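Rastbridge 工房について

会社概要 製品と保守 グリッパ整備のこと 見学・アクセス お問い合わせ

はじめまして、Rastbridgeです

Rastbridgeは、手持ち式グリッパとその仲間の機械を組み立て、調整し、長く使い続けるための小さな会社です。名刺には「ロボット保守」と書いてありますが、初対面の方にはたいてい「つかむところの専門です」と自己紹介しています。腕でも台車でもソフトウェアでもなく、指。物に触れる最後の数センチメートルが、私たちの仕事場です。

代表のルシエンヌ・オベール(Lucienne Aubert)は、もともと包装機械の修理をしていました。袋を開ける、袋を閉じる、袋を送る。そんな機械ばかりを相手にしているうちに、薄くて、すべって、毎回ちがう形にしわが寄るビニール袋というものにすっかり夢中になってしまい、とうとう袋をつかむ側の道具を本業にしてしまいました。いまでも新しい包材が届くと、中身より先に袋を触っています。

工房には作業台が2台あります。片方が組み立てと分解の台、もう片方が試しづかみの台です。この2台のあいだを行ったり来たりするのが一日のほとんどで、床のカーペットにはちゃんとその通り道がついています。

Flestenという機械

いま一番手をかけているのが、Flesten(フレステン)と名付けた手持ち式グリッパです。人が手に持って使い、カメラで手元を記録しながら、つまむ、運ぶ、置くという動作をひとつずつ集めていきます。ロボットに教えるためのお手本をとる道具なので、指先の状態がそのまま記録の質になります。パッドが少し傾いているだけで、お手本のほうが少しずつ癖のあるつかみ方になっていくんです。これが面白くもあり、こわくもあるところです。

Flestenの指はリンクでつながっていて、左右が同じように開き、同じように閉じます。関節には真鍮色の輪が入っていて、黒い部品のなかでここだけがきらりと光ります。見学に来た方が最初に指さすのも、だいたいこの輪です。うれしいです。私たちもここが好きなので。

保守契約をいただいている機体には、一台ごとにノートがあります。紙のノートです。いつ開けたか、どのねじを替えたか、どんな音がしたか。「左、少し眠そう」などという書き込みもあって、後から読む人は困るのですが、不思議と意味は通じます。部品番号2509のピンについては書き込みが特に多く、そのページだけ角が丸くなっています。

整備の手順

お問い合わせで一番多いのが「普段はどんな手入れをしているのですか」というご質問です。特別な秘密はありませんので、工房での流れをそのまま書いておきます。

1. 電源とケーブルを外す
カメラの線から先に抜きます。指を動かしているあいだに線を挟むと、たいへん悲しいことになります。

2. 手で開閉する
モーターや引き金に頼らず、指でゆっくり開いて、ゆっくり閉じます。全開から全閉まで6往復。途中で引っかかりがあれば、その位置を養生テープに書いて本体に貼っておきます。引っかかりは分解すると消えてしまうことがあり、覚えておいたつもりでも、後になるとどこだったかわからなくなります。

3. 関節まわりの掃除
乾いた綿棒で輪の縁をぬぐいます。袋や紙箱を扱った後は細かい粉がたまりやすく、黒い粉が出たら摩耗、白い粉が出たら相手の包材を疑います。油はささないこと!乾いたまま使う前提の組み合わせなので、油を足すと粉が練られて、かえって動きが重くなります。

4. パッドを見る
グリッパの整備で一番時間をかけるのがここです。角の欠け、表面のこすれ、貼り合わせた層の浮き。爪を軽く当てて、層が持ち上がるかどうかを確かめます。浮きが縁だけなら継続使用とする場合もありますが、つかむ面にまで及んでいれば交換です。迷ったときはルシエンヌに見せます。ルシエンヌも迷ったときは交換します。

5. パッドの交換
古い面材をはがし、接着剤の残りをへらで落とします。この作業、最初はみんな急ぎます。急ぐと下地に傷がつき、新しい面材がその傷の上で浮きます。へらは寝かせて、押さずに滑らせる。新しい面材は下の端から合わせ、上に向かって空気を逃がしながら貼り、クランプで一晩置きます。片側だけが傷んでいても、交換は左右同時です。新品と使い込んだ面では滑り方が違い、薄いものをつまむと片方にねじれてしまいます。

6. 左右を合わせる
指をゆっくり閉じ、両方のパッドが真ん中で同時に出会うかどうかを見ます。先端だけが先に当たるなら傾きの調整、片側が先に来るならリンクの調整です。薄い紙を一枚はさみ、上から引いて、次に横から引きます。どちらの向きでも同じ手ごたえになれば合格です。

7. 試しづかみ
最後は木目の台に移って、本物の品物で試します。硬い箱、丸い容器、そしてもちろん袋。袋は一番最後、いわば卒業試験です。折り目のところ、印刷の縁、一枚だけになった薄いところと、つまむ場所を変えながら続けます。
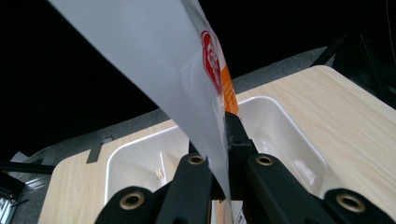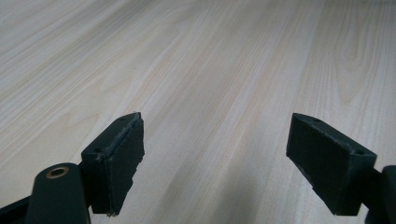 上は白いビニールをつまんだところ、下は指を開いたところ。下の写真では、左のパッドの縁で層がほつれ、薄い灰色の毛羽が出ています。右のパッドは内側の面にうっすらこすれがあり、下の角が少し欠けています。手順4で見ているのは、こういう箇所です。

袋をつかむということ

もう少しだけ袋の話をさせてください(この話になると止まらないのですが、会社紹介のページなので許していただけると信じています)。

硬い箱は、つまむ前とつまんだ後で形が変わりません。袋は変わります。つまんだ点に向かってしわが集まり、そこから先は広がって垂れ、印刷の柄まで折れ曲がります。手で持てばなんということもない動きですが、機械の指にとっては、触れるたびに初めて会う品物のようなものです。だから私たちは、強く握ることよりも、面と面がきちんと向き合っていることを大事にしています。向き合ってさえいれば、軽い力でも薄いものは逃げません。逆に傾いたパッドで強く握ると、袋は横へするりと抜けていきます。

このことを身をもって教えてくれたのが、最初の大きな仕事だったVachonの仕分けセルでした。落下が続くというので駆けつけ、閉じる力を上げ、また上げ、それでも落ち続けました。二日目の夕方になってようやくパッドを外してみると、片側の裏に古い接着剤の塊が残っていて、面がわずかに斜めになっていたのです。塊を削って貼り直し、力は最初の設定に戻しました。あの小さな塊はいまも瓶に入れて、組み立て台の棚に置いてあります。手順5にへらの話が長々と書いてあるのは、あの二日間のせいです。

記録の道具、Nulline

整備の記録には、自社で作ったNulline(ヌルライン)という小さな治具と記録帳の組み合わせを使っています。治具は指を決まった開き幅で止めるためのもので、これに当てた状態でパッドの傾きを見ると、前回との違いがすぐにわかります。記録帳のほうには、交換した面材の種類、貼った人の名前、翌朝の手ごたえを書きます。

2月に治具の形を少し改めました。以前のものは指の付け根に当てる方式で、リンクにがたがあると正しく止まらないことがありました。新しいものはパッドの近くで受けます。旧型をお使いのお客様には、次回の定期点検の際に新型をお持ちして、使い方も一緒にご説明しています。旧型も捨てずに取っておいてください。がたの有無を調べるには、むしろ旧型のほうが向いています。

一緒に働く人へ

Rastbridgeでは、入った人にまず分解から覚えてもらいます。組み立てられる人より、壊さずにばらせる人のほうが頼りになるからです。最初の週は古い機体を一台預け、全部ばらして、部品を布の上に並べて、また組んでもらいます。ねじが余ったらもう一度。余らなくても、だいたいみんな自分からもう一度やります。二回目のほうが断然楽しいんです!

経歴は問いません。時計の修理をしていた人、楽器の調律をしていた人、自転車店にいた人がいて、それぞれに手の癖が違います。調律をしていた仲間は、閉じるときの音でパッドの浮きに気づきます。ほかの全員がまねをしていますが、まだ誰も追いついていません。

見学について

工房の見学はいつでも歓迎しています。手を動かしている最中の日もあれば、ノートを書いているだけの日もありますので、整備の様子をご覧になりたい方は事前にご連絡ください。お手持ちのグリッパを持ち込んでいただければ、その場でパッドと関節を一緒に見ることもできます。つかみにくくて困っている品物があれば、それもぜひお持ちください。袋なら特に喜びます。

次の公開整備日は4月27日(日)です。Flestenを一台、ばらすところから試しづかみまで通しで行います。途中からの参加も、途中で帰るのも自由です。細かい部品を扱いますので、袖口の広い服は避けてお越しください。

お問い合わせの際は、機体の名前と、最後にパッドを替えた時期を書き添えていただけると助かります。時期がわからない場合は「わからない」で大丈夫です。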